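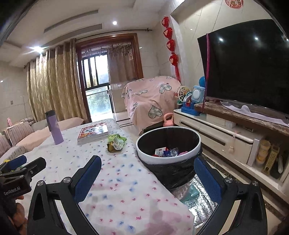 Home » Shop » Urban mobility » Locks and parking » Skullia Fold 18

Skullia Fold 18 folding lock for shared and private scooters

There are two kinds of scooter owner: those who have had one taken, and those who are still leaving it outside the bakery "just for a second." The Fold 18 was designed by Greer Kinnear, who belonged to the second group until last November and has been in the first ever since.

It is a folding steel lock with six links, a bracket for the steering column and a key you will lose within a month (we pack three). Closed up, it sits against the stem and stays clear of your knees. Opened out, it goes around a bike rack, a street sign or most railings. It does not go around a tree. Please stop asking, the city has feelings about the trees.

What it won't do: talk to your phone. There is no app, no subscription and no map showing your scooter moving at speed toward the ring road. We did look into it. Mercy Gachanja in our workshop built a connected version that worked very nicely until its battery died, at which point it became a bracelet for lampposts.

Details
Model: Fold 18
Link thickness: 18 mm hardened steel, rubber coated
Length unfolded: 700 mm
Weight: 2,090 g with bracket
Keys: three
Colors: black, or a green we regret slightly
Fits: Bremano One and Two, Mai City, and most scooters with a round stem
Does not fit: Grandirano Cargo (see the long version, back in stock soon, we are told)

Fleet orders
Running a rental fleet? The Fold 18 can be keyed alike for your pickup crews. Our largest order so far was for 2,000 locks, and the customer still returned one for being "too stiff." It was. A drop of oil on the hinges before first use sorts it out — the same goes for yours.

In the box
Lock, bracket, two straps, Allen key, three keys, and a leaflet in very small type.

Returns are accepted for 18 days, with all three keys, if you can find them.

Last updated January 9, 2026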